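Wurkix Countertop Water Filter
Set-up and Care Guide

Section 4: Installing the Filter and First Use

4.1 Before You Begin

Read this section in full before connecting the unit to the water supply. The filter is designed for cold drinking water only. It must be installed indoors, on a level surface, within reach of a standard kitchen faucet with a removable aerator.

The following items are supplied in the carton:

Filter housing with screw-on cover
One Balenov cartridge, sealed
Diverter valve with two rubber washers
Supply hose (white) and return hose (clear)
Cover wrench

A soft cloth and a measuring jug are also required. These are not supplied.

CAUTION: Do not use the filter with hot water. Water warmer than 100 degrees Fahrenheit will damage the cartridge and may cause the housing to leak.

CAUTION: Do not connect the filter to a pull-out spray faucet. The hose inside such faucets is not intended to remain under constant pressure.

4.2 Choosing a Location

1. Select a place beside the sink where the housing can stand upright without being moved during daily cooking.

2. Keep the housing away from the stove, the dishwasher vent and direct sunlight.

3. Check that both hoses reach the faucet without being pulled tight or folded. A folded hose reduces the flow and will wear through at the bend.

4. Wipe the chosen surface clean and let it dry. The rubber feet do not grip well on stone or tile that has been polished or recently oiled.

Note: If the counter is made of natural stone, place a thin mat under the housing. Standing water may stain unsealed stone.

4.3 Fitting the Diverter Valve

1. Turn off the faucet.

2. Unscrew the aerator from the end of the spout by turning it counterclockwise. If it will not move, wrap it in the cloth and use pliers with light pressure.

3. Remove the old washer and clean the thread.

4. Place one of the supplied washers inside the diverter valve. Use both washers only if the valve drips after tightening.

5. Screw the valve onto the spout by hand. Do not use the cover wrench for this step.

6. Push the white hose onto the inlet marked IN and the clear hose onto the outlet marked OUT until each one clicks.

Note: Faucets with an inside thread require the Yazıcı adapter ring, which is ordered separately. Do not wrap the thread with sealing tape in place of the ring.

4.4 Inserting the Cartridge

1. Wash and dry your hands.

2. Loosen the cover with the wrench and lift it off.

3. Remove the cartridge from its wrapping. Hold it by the plastic rim and avoid touching the filter material.

4. Lower the cartridge into the housing with the arrow pointing up, and press until it is seated.

5. Replace the cover and tighten it by hand, then give it a quarter turn with the wrench. Overtightening will deform the seal.

6. Write the month of installation on the label inside the front cover of this guide.

4.5 First Flush

1. Open the cold tap slowly and move the diverter lever to FILTER.

2. Check every connection for drips. If water appears at the cover, close the tap and repeat step 5 of Section 4.4.

3. Let the water run for 60 seconds and discard it. The first water may look gray. This is fine carbon dust from the cartridge and is harmless.

4. Fill the measuring jug to 500 milliliters and inspect the water against a white background. If it is still cloudy, continue flushing and inspect again.

5. Return the lever to TAP. The filter is now ready for use.

4.6 Replacing the Cartridge

Replace the cartridge after 200 gallons or after six months, whichever comes first. Replace it earlier if the flow becomes noticeably slow or if the taste of the water changes. After a period of two weeks or more without use, repeat the first flush before drinking.

Used cartridges may be placed in household trash. Do not attempt to rinse, boil or refill them.

Questions about installation may be sent in writing to Zübeyde Oral, Customer Service, Wurkix. Please include the serial number printed on the base of the housing.
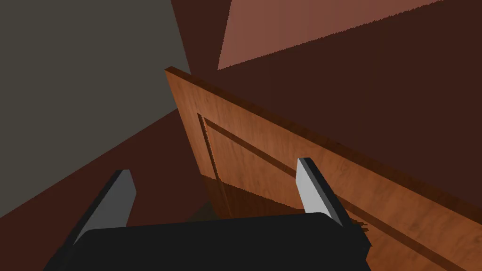
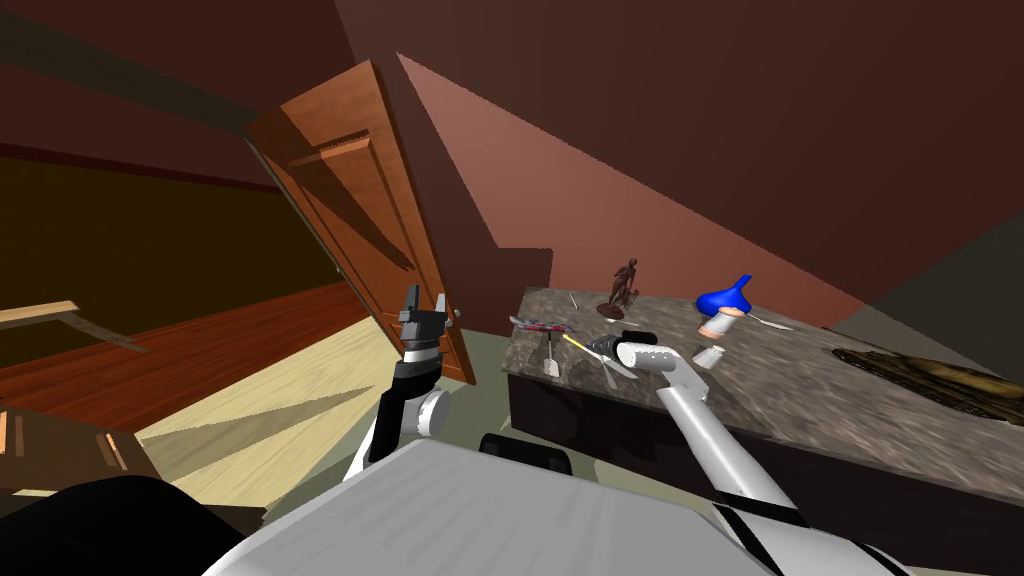
Figure 4-1. Interior views: wooden door (first view) and marble countertop (second view).

4.7 Storage

Before storing the unit, remove the cartridge, drain both hoses and leave the cover off until the inside of the housing is dry. Store all parts indoors, above freezing.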